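Stovetti abre as portas do laboratório e põe os visitantes a trabalhar

Husencombe, novembro – A Stovetti recebeu 119 pessoas no dia aberto do seu laboratório de automação, quase todas convencidas de que pegar num tubo é coisa fácil. Em quatro bancadas, o público experimentou as garras manuais usadas para ensinar tarefas aos robôs Ukier. 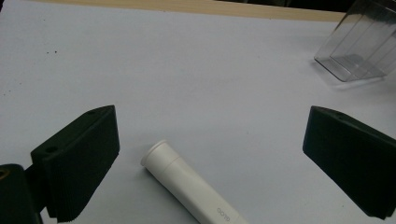

Garra manual e tubo branco numa das bancadas do dia aberto. Foto: Stovetti

«Ao fim de três tentativas, as pessoas começam a tratar o robô com outro respeito», comentou Gwenaël Fleury, responsável pelas demonstrações. O café, servido por mão humana, acabou às 11h.

A próxima visita, com duas sessões, terá lugar no edifício Wickramasinghe. Inscrições na receção – que continua a ser atendida por pessoas.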